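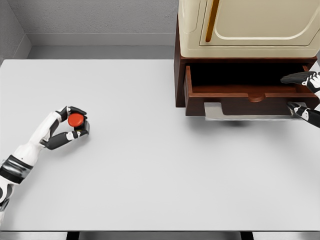

Drawer task in sim, left hand holding the red disc, right hand at the open drawer.

How to score a two-handed drawer task without fooling yourself

Our first version of this evaluation gave the policy a success rate we were thrilled with for one whole afternoon. Then Bożena Tokarz watched the rollouts at normal speed and noticed that our success check was happy with a disc hovering over the drawer. Hovering is a fine skill. It wasn't the one in the paper.

What follows is the procedure we settled on at Nimbridge. It assumes you already have a simulator running, a bimanual policy that loads, and a drawer that slides.

1. Split the task into stages

We score four: disc grasped, drawer open, disc inside, hand clear. Log each one separately. A single pass/fail number tells you the policy is bad, and you probably knew that.

Make "disc inside" a test on the centre of the disc relative to the drawer's own coordinates. If you use world coordinates, the target stays put while the drawer wanders off, and you will spend a morning being cross with the wrong file. (March, in our case.)

2. Require the disc to settle

Hold every success condition for 20 consecutive control steps before you count it. Shorter windows let a bounce through. Longer ones didn't change our rankings at all, they just made the kettle more attractive.

3. Fix the seeds before you look

Generate 100 starting poses, write them to disk, and use the same ones for every checkpoint. Vary the disc position and how far the drawer starts open. Leave the cabinet where it is for the first pass.

Do not regenerate the poses after a disappointing result. Sólveig Holst keeps ours in a read-only folder, and I have stopped taking it personally.

4. Check the second arm is earning its keep

Run the same poses again with the drawer-side arm frozen at its start position. With both arms live, our policy finished 53 of the 100. If your frozen run scores close to the full one, the drawer is starting too far open and you have a one-handed benchmark with a spectator.

5. Watch the failures

Cap each episode at 200 steps and save video for anything that times out. Sort by the last stage reached, then watch a handful from each pile. Ours mostly stalled between grasp and release: the disc travelled nicely to the drawer and the fingers declined to let go. Adding more demonstrations of the release helped. Adding more demonstrations of everything else, which we tried first, did not.

6. Report the lot

Put the stage counts in the table beside the final score, along with the settle window and the step cap. The pose file goes in the repo under eval/poses, next to the old success check, which we've kept and renamed hover_ok.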